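Left gripper position jumps partway through a recording, right one is fine

Posted in Nisthorpe Help > Hand-held grippers and tracking

Marisol Tillman

I have a pair of Ó Riain hand-held grippers, each with a printed marker cube, and I record pick and place demonstrations with a head camera. The tracking is done in Rotine. Up to last month everything worked. Now the left gripper jumps. The track follows my hand normally, then moves 43 mm sideways in a single frame, stays there for a while, and moves back. Sometimes it also tips over, so the fingers seem to point at the ceiling for a moment.

The right gripper does not do this. Same table, same light, same camera.

It matters because we replay the demonstrations on an arm. Yesterday the arm followed one of the bad tracks and drove its fingertips into the tabletop. The force limit tripped and it stopped. One fingertip pad is torn and there is a mark on the table. I had not looked at the track before running it.

What I have tried so far:

Restarted Rotine and cleared the saved session.
Recalibrated the camera. The error came out about the same as before.
Cleaned both cubes with a dry cloth.
Swapped hands, so the left gripper was in my right hand. The jump stayed with the left gripper.

The fault usually starts after 10 minutes or so of recording. The first clips in a session are mostly clean. Is this a software problem, or should I be looking at the gripper?

benchdog

Had this in February. It was the lighting. Put a diffuser on the lamp and it went away. Also make sure you are on the newest Rotine.

Marisol Tillman

The lights here are on the ceiling and did not change, and the right gripper gets the same light. I updated Rotine last night. No difference.

olddrillpress

You did the useful test when you swapped hands. The fault followed the gripper, so leave the camera and the lamp alone for now and look at the gripper.

I think you have two faults that look like one.

The tipping over is usually a flip. When the camera sees only one face of the cube, and that face is nearly square on or quite small in the picture, there are two poses that fit the corners almost equally well. The software picks one, and with a little noise it picks the other. When it can see two faces at once the problem mostly goes away. In Rotine there is a setting for the minimum number of faces. Set it to 2. You will lose some frames, and the track will show gaps in place of flips. A gap is much safer to send to an arm than a wrong pose, as long as your replay stops on a gap and does not draw a straight line across it. Check that. Ours drew a straight line by default.

The sideways move is different. A fixed amount, the same each time, that stays and then comes back, sounds like the cube is not where the software thinks it is, or one face of the cube is not. Look at these:

The faces. If yours are stickers on a printed block, press on each corner with a fingernail. A face that is lifting at one edge gives one answer when that face is seen and another answer when the next face is seen. It can look perfectly flat from arm's length.

The mount. The Grinden clip that a lot of people use has a single screw into plastic. It creeps when your hand warms it up, and that would fit with the first clips being clean. Hold the gripper body and try to twist the cube. Any movement you can feel is too much. I went to the version with two screws and a locating pin.

The cube file. If someone reprinted a face, or put it on turned by a quarter, the cube definition in Rotine no longer matches. That gives a jump every time the bad face comes into view, from the first clip onward, so it is less likely for you. Still quick to rule out.

Do not run anything on the arm until this is sorted. When you do start again, replay with the arm raised clear of the table first, at 30 percent speed, with a hand on the stop button. Set a floor in the arm controller a little above the tabletop as well. The force limit did its job for you, but it only acts after contact.

kestrel_lab

Agree with the above on the mount. One more cause: the cable. If it pulls on the gripper or rubs past the cube, it can shift a clip that is already a bit loose. Tape it to your sleeve.

Marisol Tillman

It was the mount. The screw in the left Grinden clip had pulled part of its thread out, and I could rock the cube with two fingers. None of the faces were lifting. I have ordered the other clip and put a temporary screw in for now. I also set the minimum faces to 2, and the flips have stopped in the clips I have checked. Our replay was filling gaps with a straight line too. That is now off.
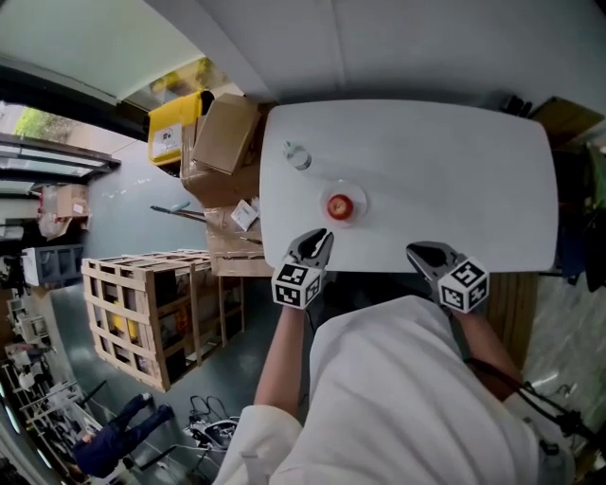
Checking the cubes is now the first thing I do in a session, before anything goes near the arm. I start with both grippers open just off the near edge of the table, tips toward the objects, and hold still for a few seconds so there is a rest pose to compare against. The apple on the small clear dish makes a good target for the left hand, because it is right in front of that gripper and a sideways error shows up quickly when I reach for it. At the end of the session I go back to the same pose and compare. If the left cube has moved relative to the right by more than 2 mm, I throw out the session and tighten the clip. I will post again when the new clip is on.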